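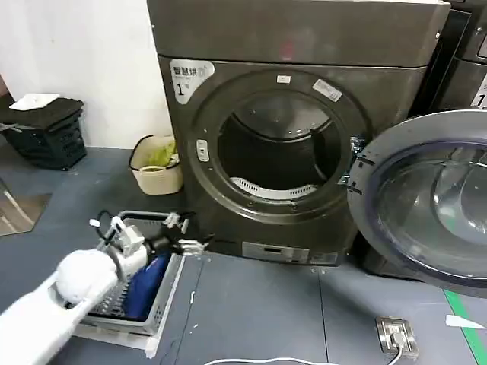

Figure 1. The dryer station, with the gripper over the basket and the dryer door open.

Teaching a Robot to Do Laundry, One Shirt at a Time
By Érica Arruda and Sânziana Sârbu
September 19, 2020
14 shares | 2 comments

Our project started in June with a question from our lab class: how many times do you have to show a robot a chore before it can do the chore itself? We picked laundry. Clothes are a great problem for a robot, since a shirt never lands the same way twice, and a program that only knows one position for one object is stuck right away.

The task we settled on is small. The arm reaches into a basket, takes hold of one piece of clothing, carries it to the open dryer and lets go once it is inside the drum. One person drives the arm by hand from the control desk while the computer saves the camera views and the position of every joint. We call one full run an example. The program that learns from the examples is Zostent, which our class used last term for stacking cups, and the recording software is called Dagdag.

How we collected

We took turns, one of us driving and the other resetting. Resetting means taking the piece back out, dropping it in the basket from a different height and moving the basket a little. In the first week we forgot to move the basket at all – every example had it in the same spot – and when we tried the trained program with the basket a hand's width to the left, the gripper closed on air. We kept those examples but made a rule: no two runs in a row with the basket in the same place.

We also changed the clothes. Thin shirts are easy to pinch but they hang down a long way and catch on the lip of the door opening. Towels are heavy and slip. Socks were the most fun to drive, and we probably recorded too many of them!

By the end we had 241 examples we were happy to train on. We threw out runs where the driver bumped the door, where two pieces came up together, or where Dagdag stopped saving halfway through. Runs where the driver missed the first grab and tried again stayed in. Our adviser at Uldale suggested this, and we think it was the best advice we got, as the program then has a chance to see what recovering from a miss looks like.

What was hard

Driving smoothly takes practice. Érica's early runs have long pauses in them while she worked out which way to turn the wrist, and a program trained on those runs pauses too. It was funny to watch, then less funny when we understood we had to record that whole batch again.

The drum is the other hard part. It is shiny metal with a lot of shadow inside, so the camera view changes a lot with the room lights. We recorded with all the lights on and again with half of them off.

First results

We trained four times, adding more examples each time. The first version mostly hovered. The second could grab but let go too early, and the third got shirts into the drum when the basket was close. The fourth handles shirts and socks well, and towels on a good day. Seeing it lift a shirt, miss the door, back up and try again without either of us touching the controls was the best moment of the project for both of us.

Next we want to record the unloading direction and to start with the door closed. Sânziana is already sketching how to grip the door.

Related
Sorting Bottle Caps by Color: The Zellton Group Report
Two Cameras or One? Notes on Stacking Cups
Getting Started with Dagdag
Project Reports from Last Term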